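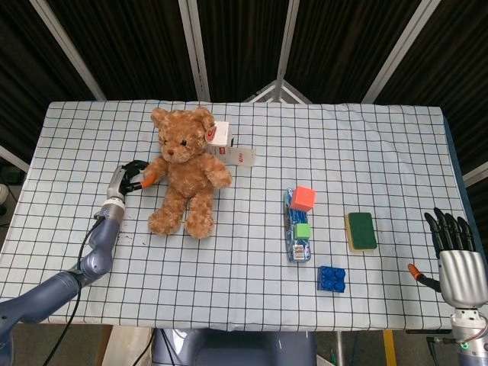

新闻稿
2020年10月11日
发稿：Zunimden 旧物修补铺

Zunimden 开办“修补夜”，旧毛绒玩具、旧毛衣、旧书包都收

大家好，我是 Yen-ting Chiu，Zunimden 的店主。按规矩新闻稿应该写“本店宣布”，可店里连我在内就这么几个人，写“本店”我自己看着都别扭，所以这一篇还是用“我”来讲吧，各位编辑朋友要转载的话，人称随便改！

先说正事：从这个月起，Zunimden 每个月办四次修补夜，晚上开门，九点收摊。带上你家里破了、开线了、塌了、掉了扣子的东西过来，我们教你自己补。不会拿针也没关系，我第一次给人缝扣子的时候，把扣子和自己的袖口缝在了一起（真的，拆了半天）。

为什么要办这个？说来话长。Zunimden 开在老菜市场后面那条巷子里，原来只做送修，客人把东西放下，过几天来拿。今年三月生意一下子停了，门关着，电话倒是一直响。打电话来的人多半不是要送修，是问怎么自己弄：毛衣肘部磨穿了用什么线，沙发靠垫的拉链坏了能不能只换拉头，小孩的布偶肚子裂开了，里面的棉花要不要全掏出来。我就在电话里一句一句讲，讲到后来嗓子哑了，干脆画成图用手机发过去。有位阿姨照着图把她先生的旧夹克整条里衬换了，拍照片给我看，针脚比我的还密，我高兴了好几天！

那时候我就想，等能开门了，一定要弄一张大桌子，让大家坐下来一起补。现在桌子有了，灯也换过了，线架是我从 Jodport 那边一家收摊的裁缝店搬回来的，老板娘连同一整抽屉的旧顶针一起送了我。顶针有大有小，有几个内圈磨得发亮，来的朋友可以随便挑着戴。

修补夜怎么安排？四个晚上各有各的主题，你家东西对得上哪一晚就来哪一晚：

第一晚补毛绒玩具。开线、漏棉、掉耳朵、眼睛松了，都在这一晚。我会教藏针缝，学会了这个，大部分布偶的伤口都能合得看不太出来。填充棉由店里提供，不够软的旧棉也可以拆出来抖松再塞回去。要提醒家里有很小的小朋友的客人，硬的眼睛和扣子最好改成绣线绣的，我们有现成的图样，照着绣就行。

第二晚补针织。毛衣、围巾、手套，还有袜子。补袜子我可以讲一整晚，木头的补袜蘑菇有几只，先到先用。颜色配不上怎么办？我的意见是别硬配，挑一个你喜欢的颜色大大方方补上去。当然你要是想补得隐形，Ruppert 会坐在你旁边陪你一根一根找线，他比我有耐心得多。

第三晚补包和书包。这一晚声音比较大，要用锤子敲铆钉，还要用到厚针。请穿包脚的鞋来，拜托了。

第四晚不设主题，什么都可以带，灯罩、雨伞、坐垫、门帘都有人问过。电器请不要带，我们不会修，也没有那个资格。

费用方面，每晚收一份材料钱，现场交，线、棉、扣子、布头全包在里面。十二岁以下的小朋友跟着大人来不收钱，但是要有大人坐在旁边，剪刀是真剪刀。想补完以后把剩下的线带走也可以，一小卷一小卷绕好就行，不要整筒拿走哦（去年真有人整筒拿，我不说是谁）。

位子不多，因为桌子之间要拉开距离，大家进门请戴口罩、先洗手，工具用完我们会擦一遍再给下一位。报名方式还是老样子，打店里电话或者在门口的本子上写名字。写了名字临时来不了的，麻烦讲一声，让后面排队的人补上。

再讲一讲合作的事。这一次的布头有一大半来自 Etar，他们做窗帘和桌布，裁剩下的边角以前都是论袋处理，现在每个月给我们留两袋。布的颜色我没法事先知道，上回打开来一袋全是深绿，另一袋是各种格子，来的人为了一块红格子差点猜拳。Ruppert 说应该先分类再拿出来，我觉得翻布头本身就很好玩，目前我们还没吵出结果。

也有朋友问我，现在买一个新的又不贵，何必花一个晚上去补？我每次都不太会回答这种问题。我自己有一条被子，是外婆用旧衬衫拼的，边角已经补过好多回，最早那一层布软得快要看见对面了。我没有算过补它的线够不够买一条新的，也不打算算。你家里如果也有这么一样东西，放在柜子里一直舍不得丢，又一直没空弄，那就带来吧，我们泡茶等你！

对了，茶是有的，点心请自备，但是不要带会掉粉的，绿豆糕这类的上次掉进了缝纫机里，我清了一个下午。缝纫机有两台，都是脚踩的老机器，想试的人举手，我先带你空踩几圈，脚顺了再放布。

还有几件小事一起写在这里，省得大家再打电话问：

要补的东西请先洗干净、晾干再带来，太潮的布针走不动。
毛绒玩具如果有掉下来的零件，耳朵、鼻子、尾巴，装个小袋子一起带，不要丢。
巷子里不能停车，请停在菜市场正门那一侧，走过来很近。
当晚补不完的，可以寄放在店里，贴好名字，下一次再来接着补。寄放超过两个月我会打电话催你，我催人很凶的。
愿意来教别人的老手也欢迎，特别是会钩针的，我们现在很缺！

各位媒体朋友如果想来采访或者拍照，提前跟我打个招呼就好，拍客人之前请先问过他们本人。想自己坐下来补一件的更欢迎，上次有位来写稿的记者，稿子没写几行，倒是把自己外套的口袋缝好了。

联络人：Yen-ting Chiu，Zunimden 旧物修补铺。白天我多半在踩缝纫机，电话响久一点再挂，我会跑过来接的。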